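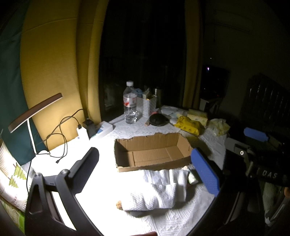

Figure 3. Open cardboard box and folded towel on a table with a quilted cloth.

4.2 Where the linens go between washes

We had expected the cupboard to be the heart of this study, and for the first few weeks of visits we asked nearly all of our questions about cupboards. The people we spent time with in Flidton were very patient with us about this. They opened the doors, they let us look at the shelves, and then, more often than not, they walked us over to a table or a chair or the top of a chest and showed us where the towels really lived. It took us longer than we would like to admit to follow them there with our notebooks.

Of the 54 households that took part, 49 kept at least one open container of household cloth outside any closed storage. Some used baskets, some used drawers pulled from furniture long since thrown out, and a good many used plain cardboard boxes of the kind shown in Figure 3. When we asked about the boxes, people tended to say they were only there for now. One woman in Mumov told us so in March, and told us again, quite cheerfully, when we came back in the fall and the same box was on the same bench (she had put a clean sheet of paper in the bottom, so we feel it had been promoted a little).

We have come to call these places "waiting spots," a term we owe to Anjana Marikar, who did most of the interviews in Kuson and who has a far better ear than the rest of us. A waiting spot holds things that are clean enough to use again but have been used already - the hand towel from this morning, the cloth that dried two glasses, the napkin a guest hardly touched. Our participants were often very exact about which was which. They could tell us at once that a towel folded in thirds was fresh and a towel folded in half was on its second day, and they were surprised, sometimes a bit hurt, to learn that a husband or a daughter read the folds differently.

Those differences in reading were a common source of small quarrels. In our diaries, which run to 948 entries across the whole study, 15 households wrote down at least one disagreement over whether a cloth should go back in the box or into the wash. Most were settled within the hour. A few came up again and again, and we return to three of them in Section 5, where the families were kind enough to let us quote from their diaries at some length.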